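Seed swaps, soup and one very good pumpkin

I've been going on about seed saving to anyone who'll stand still, so it was only a matter of time before it ended up on the blog. Three summers ago I couldn't have told you how a lettuce makes a seed. Now there are paper envelopes in every drawer in the house, including the one that's meant to be for cutlery.

It started with a pumpkin. My neighbour Tove Kirkegaard handed one over the fence, a squat grey-green thing with ribs so deep you could lose a spoon in them, and told me to keep the seeds if I liked the taste. Well, I loved the taste! I roasted half with cumin, made soup from the rest and rinsed the seeds in a colander that same night. They dried on a plate on top of the fridge for a couple of weeks, and by spring I had seedlings coming up like they'd been waiting for me to ask.

Tove calls it Koppel, after the farm where she first got it, and she's been growing it for 40 years. She hand-pollinates early in the morning, 6 o'clock if it's going to be hot, and ties the flower shut with a bit of wool so the bees don't bring in pollen from somebody's zucchini. I do the same now, in my dressing gown, and I have to say it's a lovely start to the day.
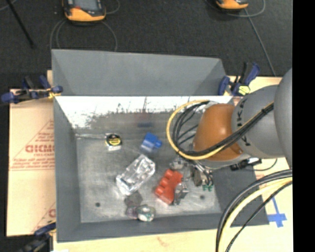
Perken, August

Seed swap month! The hall was freezing and I wore two jumpers, but what a turnout. Nearly 60 people came through before lunch, and the trestle tables filled up with jam jars, old tobacco tins and envelopes in every kind of handwriting. I came home with a purple-podded pea, a bush bean the colour of milky coffee and a tomato that the label only described as "Dad's, the good one". How could I leave that behind?

My Koppel seeds were gone in the first hour. I'd written the sowing notes on each packet - plant after the last frost, give it far more room than you think, feed it whatever compost you've got - and one young bloke came back to ask if it would climb. It will. Mine went up the side fence, over the chook shed and into the lemon tree, and we picked the last pumpkin off a ladder.

If you've never saved seed before, start with beans or peas. Leave some pods on the plant until they're brown and rattle when you shake them, then shell them and let them sit somewhere airy for another fortnight. Lettuce is easy too, though it looks a fright while it's going to seed and visitors will ask if you've given up on the garden. Tomatoes want a few days in a jar of water to shift the jelly, and yes, the jar smells. Put it outside.

I'm less sure about corn. You need a decent block of plants to keep the strain healthy, and my whole backyard is barely big enough for one. Tove reckons a few of us could go in together on a shared plot down by the creek, so we're meeting at her place to talk it over. I've promised to bring the soup.

The peas are already soaking on the windowsill, and I'll put them in tomorrow if the rain holds off.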